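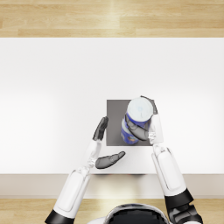
Sourdough Laboratory Notebook, Drarard Baking Workshop
Entry for January 24, 2018
Recorded by Andri Kaufmann

Purpose of the session

The session was held to compare the two rye starters now maintained by the workshop, Jaso and Cisneros, under the revised feeding schedule adopted in December. The earlier comparison was set aside on account of an error in the salt weights, and its results should not be cited in the quarterly report.

Materials and conditions

Both starters were fed the evening before with equal weights of whole rye flour and water. The flour was drawn from a single sack of Flolgate medium grind. Water was taken from the filtered tap and allowed to stand overnight. The proofing cabinet was held at its usual setting, and the door was opened only at the scheduled readings. The cabinet gasket is worn at the lower hinge and a replacement has been requested.

Doughs were mixed by hand. Each starter was used for 4 loaves, with the tins lined in the same manner and assigned to the shelves by lot. Salt was weighed twice and the weights were initialed by a second member of staff.

Observations during proofing

Jaso was the more active starter throughout. Its doughs reached the marked line in nearly 3 hours, and the surface showed small, even pinholes at that point. The smell was mild and slightly fruity.

Cisneros was slower and noticeably more sour. One dough from this group developed a crack along the side of the tin before it reached the line. Uneven smoothing of the surface is the probable cause, as the other doughs in the group were sound. The cracked dough was baked with the rest and is identified in the weight sheet.
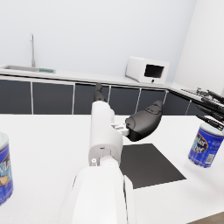

Baking and cooling

All loaves were baked on the lower deck, with steam admitted at loading and vented once the crust had set. The deck thermometer and the hand probe disagreed by 2 degrees, which is within the permitted tolerance. Loaves were removed from the tins at once, cooled on racks, and wrapped in linen. Rye crumb should not be judged on the day of baking, and the tasting is therefore deferred until the following afternoon.

One loaf from each group was nevertheless cut early to check for a gummy layer at the base. No such layer was found in the Jaso loaf. The Cisneros loaf showed a narrow dense band, and the knife came away with some residue. Colleagues are reminded that this test is only a rough guide and that the cut loaves are excluded from the tasting.

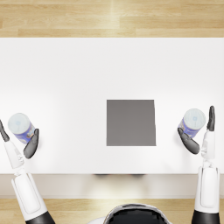
The dense band may be due to underproofing, in which case a longer final rise should remove it. It may also reflect the higher acidity of the starter. The two explanations can be separated by repeating the Cisneros bake with an extended proof and no other change. Tins, flour, and deck position are to be kept as recorded in this entry.

Actions

Retain both starters on the current schedule until the tasting sheets have been entered.

Label the remaining Flolgate flour and reserve it for the repeat bake.

Correct the salt column in the December sheet and mark the old figures as withdrawn.

Check the hand probe in ice water before it is used again.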